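Pedetum hand-teaching kit: two months in

Begoñe Arrieta
March

Quick one, demos to record before six. People keep asking if the Pedetum kit is worth having, so here are my notes from folding clothes with it.

What you get. A hand-held leader arm with a trigger, a follower with two fingers, a wrist camera, a bag of spare pads, a foot pedal, software on a stick. You move the leader, the follower copies. Press the pedal to start a recording, press again to stop. Setup took me most of a Monday, mainly cables. The manual is thin and the bit about zeroing the leader is wrong, do it with the trigger released, not squeezed.

Feel. Good! Light, no stiff spots, and the lag is small enough that I stopped noticing by the second afternoon. I came from the Clasel, which was like steering a shopping trolley. Trigger spring is a bit strong though. After an hour my finger aches, and I've wrapped a bit of foam round it.

Count so far: 373 demos kept, 116 binned. Most of the binned ones are my fault, going in too fast and pinching one layer when I wanted two. You don't get any feeling back through the trigger so you judge it all by eye from the wrist view.

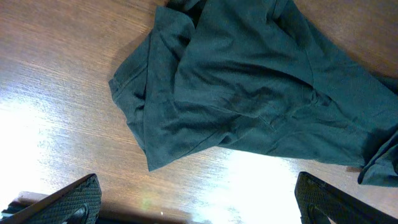 Wrist view, fingers open, dark green knit still in a heap. Glare on the table.

Pads are the best part. Crosshatch pattern, little raised bumps, and they hold knitwear far better than the smooth ones on my old Clasel. Thin shirts are harder. Hems I can get nearly every time if I come in low and slow, seams less so. Mine have done about 3000 grips and only now starting to go shiny at the tips.

Camera is so-so. Exposure is automatic and you can't lock it, so with a polished tabletop under a strong light you get big white patches and dark cloth goes nearly black in the creases. I put a matt cloth down for a week and it helped, but then the fingers kept catching the cloth. Lamp moved insted. Wish they'd just give us a slider.

Software. Replay is lovely, scrub back, trim the ends, tag it good or bad, done. Export is slow. It also crashed 8 times, always when renaming a session, so now I name them before I start. Support at Irken (they sell it here) answered the same day and said a fix is coming. Still waiting.

Cheaper option is the Rimkutė, which a friend lent me for a weekend. Nicer trigger, worse pads, no pedal, so you have to let go of the arm to stop recording and every demo ends in a wobble you then have to trim off. Fine for blocks and cups. Wouldn't want it for laundry.

Would I buy the Pedetum again, yes, for cloth anyway. Four out of five. Loses one for the camera and the renaming thing. Buy the spare pads at the same time becuase postage on them alone is silly.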